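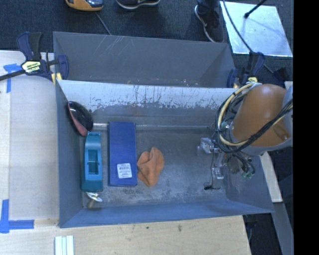
Gray metal bin with worn paint, on a pale wooden tabletop

Driltilon Bench Polish, 488 ml tin

Reviewed for the shop by Raimo Kiiskinen

Every bench polish claims to feed the wood. Wood does not eat. What you are buying is wax, some oil and a smell, and the question is whether this tin is worth the extra money over the plain stuff from Nieminen that we have sold for years.

Driltilon say one tin treats a worktop for five years. I'd like to know whose worktop. The small print says "light domestic use" and leaves it there. On a bench that gets used I would plan on a fresh coat every May and be glad if it lasts that long.

The label also promises protection against heat, water, ink and "modern living". I put a mug of tea on the shop counter and got a ring. It rubbed out with a second coat, so make of that what you like.

What I will grant them: it goes on easily, it doesn't go sticky in a cold room, and the lid opens without a screwdriver. The smell is oranges and is gone by the next morning. On pale wood it darkens the surface a shade, whatever the leaflet says about "crystal clear". Try it on the underside first.

Don't bother with the Ustine applicator pad sold alongside. An old cotton shirt does the same job.

Size: 488 ml
Finish: satin (closer to matt, in my view)
Suitable for: bare or oiled wood indoors
Not suitable for: varnished tops, chopping boards
Collection: Bumton shop only

Also stocked: Nieminen Plain Wax, 900 ml. Duller tin, no promises on it.

Page last changed January 4, 2026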